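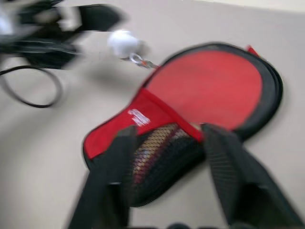
**Figure 3.** A case in the shape of a paddle, with mesh pocket, and a ball.

### 4.2 Storage of paddles between sessions

The way in which players keep their paddles between two sessions has received less attention than the paddles themselves. In the literature on club equipment, storage is usually mentioned in one sentence, together with cleaning. We found in our interviews that players have clear opinions about it, and that these opinions differ strongly with the type of case they own. The most common type among our participants follows the outline of the paddle, with a wide round part for the blade and a narrow part for the handle, and it closes with a zipper along the rim. The case in Figure 3 is of this shape, in red with a black rim, and it also has a mesh pocket, through which something seems to be kept inside. We call this type the "shaped case" in the rest of the paper, in contrast to the "square case" and the "loose sleeve."

Participants came from two clubs, Celesska and Greno, which share a hall during the winter season. In total 200 players filled in the storage questionnaire, and nine of them agreed to a longer interview. The questionnaire asked where the case is kept during the week, what is put into it besides the paddle, and how often it is emptied completely. The last question was added in April, after the first interviews, and for this reason the answers to it are available only for the second club.

The shaped case was preferred by players who carry one paddle. They described it as easy to find in a sports bag, because the hand recognizes the handle part even when the bag is dark and full. The square case was preferred by players who carry two paddles or who also want to keep a towel with them. The loose sleeve was used mostly by beginners, who had often received it together with their first paddle and did not think of replacing it.

A second point concerns the pockets. In many shaped cases the pocket is the only place for small things, and it therefore collects objects that have no relation to the game. Players reported coins, hair ties, plasters, keys and old membership cards. Seven interview participants said that they had at least once looked for a ball during practice and found it later in their own pocket. Mesh was rated better than closed fabric for this reason, as the content can be checked without opening anything. Two participants objected that small sharp objects, such as keys, catch in the mesh and may tear it after some months.

We also asked about the color. Strong colors were considered useful in the hall, where many bags lie on the same bench on Friday evening. Black cases were confused more often, and several owners had added a ribbon or a piece of tape to the zipper. This agrees with the observation of the Ebihara survey on shared changing rooms, although in that work the question was asked for shoes.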